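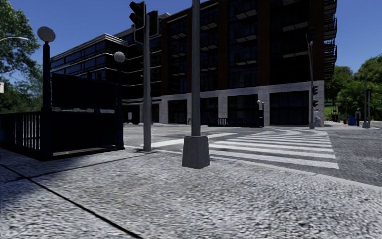
I have promised to write how I look after my small delivery rover in the simulator, so I do it now before I forget the details. The rover is a Sanesitz with four wheels, and I run its software in a city world called Brallavow. The real machine stays in my garage in the meantime.

My biggest problem in January was the camera mount. In the model file it was pitched 3 degrees too low, and the rover took every dark joint in the sidewalk for a kerb. It stopped, waited, turned a little and stopped again. I lost two evenings with the wheel controller, which was fine.

Now I do the set-up always in the same order. First I load the world and leave the rover standing. Then I compare the camera angle with the value I measured on the real mount, 232 mm above the ground. After this I let it drive straight, very slowly, and I read the log. The last log had 734 lines and only one false stop, in a shadow. For shadows I don't have a good answer yet. I raised the threshold to 255 for a test and it ignored everything, so I put it back.

Next I must change the left wheel bearing on the real one. The new part is already here.

Recent posts
Cleaning the Guzmán charging contacts
Tillura battery tray, second try
My wiring colours and why I changed them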